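Speaker notes – Grongate operations day, Thursday, second slot after coffee
Talk: Bed work and hand-held grippers at Sturkirstead

Slide 1. Title. Wait for the doors to close. Two minutes on who is in the room: housekeeping leads at the front, facilities at the back.

Slide 2. The site. Sturkirstead has 149 guest rooms. Bed work takes the largest share of room time, and it is where most of our wrist and shoulder complaints come from. The Jokine project covers bed work only. Bathrooms are out of scope. Say this early, it saves a question later.

Slide 3. How the job is recorded. Room attendants do bed tasks with a hand-held gripper that carries a camera. The recordings are used to train the arm Ashour is building. No arm is on the floor yet.

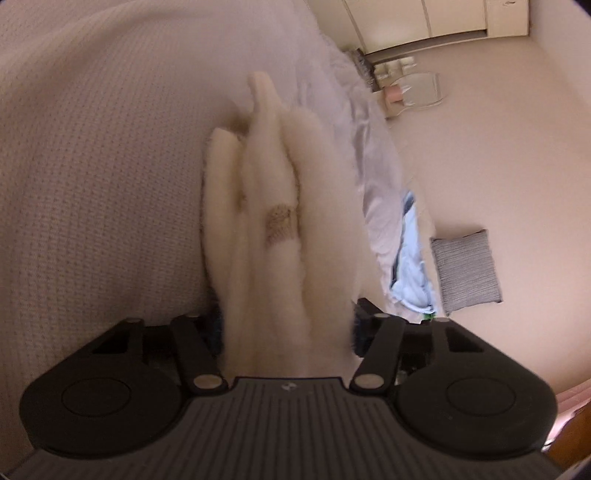 Fig. 1. Gripper and left hand beside a bed, bandage on one finger.

Slide 4. What changed for attendants. Go slowly here.
– Recording shifts are capped at 5 rooms. Quotas were adjusted in July, one month after they should have been. Admit that.
– Recording time is paid at the training rate.
– The tool is slower than bare hands on every task we timed. Nobody is to be compared with their normal pace.
– Personal items in view: attendants may stop a recording at any point and delete it. No reason required.

Slide 5. Sheets. Cloth has no fixed shape, so the position of an edge or a fold has to be found again each time. An attendant does this by feel. The gripper has two fingers and gives the user very little feel, so people start looking for folds they used to find without looking. Several described this as the tiring part. Pause for comments from the front rows. 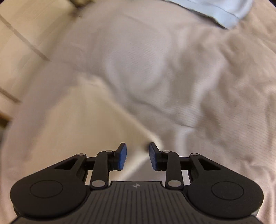

Fig. 2. Fingertips open over a crumpled white sheet, blue pads facing each other.

Slide 6. Open points.
– Job grading. A person who records, checks and labels bed tasks is doing a different job from the one on the contract. HR has a draft with 2 new grades.
– Headcount. The commitment is no reductions during the trial. It does not extend past the trial, and I will not suggest that it does.
– Who signs off a bed made by the arm. Current proposal: the attendant, with time allotted for it.

Slide 7. Questions. Allow 7 minutes. If asked for a rollout date, there is none. Sign-up sheet for the next recording block is by the door.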